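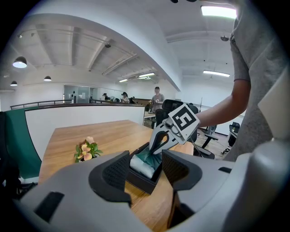
Two hand-held grippers at the tray station, with the second one holding a folded cloth.

Grumum Hand-Held Gripper
Padded-jaw and curved-finger versions

Product code: GR-502
Supplied by: Clinden
Availability: in stock, next batch October

Overview

The Grumum is a hand-held gripper for recording manipulation tasks without a robot arm. The operator holds the body, closes the fingers on the object and carries out the task at normal speed. The recordings can then be used to train or check a policy on an arm fitted with the same fingers.

Two finger sets are listed on this page. Most buyers want to know which one suits their objects, so we have put our bench notes below the specification.

Specification

Weight with padded jaws: 811 g
Weight with curved fingers: 758 g
Body colour: light grey
Jaw facing (padded version): black textured pads, replaceable
Marker board: square, white, top-mounted, optional
Recording time per charge: 358 minutes
Connection: USB-C

Choosing between the finger sets

Padded jaws are the better choice for boxes, bottles, tools and anything with two flat or nearly flat sides. The pads give a wide contact area and the object is less likely to turn in the grip. They are bulky, though, and in a shallow tray they tend to touch the rim before they reach the bottom.

Curved fingers are meant for cloth, bags and small parts. They reach into a container more easily and will pick up a single fold of fabric. They are less steady on heavy items – we would not use them for a full litre bottle.

Bench notes

We ran both sets at our Sarkunside office on an ordinary table, using trays, folded cloths and plastic bags. The comparison covered 1,224 grasps, split evenly between the two sets. Curved fingers did better on cloth, mostly because the padded jaws picked up two layers when we wanted one. On rigid items the padded jaws had fewer drops. Thin plastic bags were awkward with both, and the result depended more on the operator than on the fingers.

The marker board helps when a second camera has to follow the gripper. Keep the printed side clean and avoid strong light directly on it. If you work under ceiling panels, check a short recording for glare before starting a long session.

Arm mounting

Both finger sets fit the Mitsotakis-Vlachou wrist plate with four M4 screws. The plate is sold separately. Older plates with the three-screw pattern need an adapter, which we can supply on request.

In the box

Gripper body
One finger set (please state which when ordering)
Two spare jaw pads, padded version only
USB-C cable, 2 m
Hex key
Printed setup sheet

Changing fingers

Switch the unit off, undo the two screws at the base of each finger and lift the fingers out. Fit the new pair and run the zero routine before recording. Skipping it will leave the opening width wrong in the saved data.

Returns

Unused units can be returned within 30 days in their original packing. Jaw pads and marker boards are not returnable once opened.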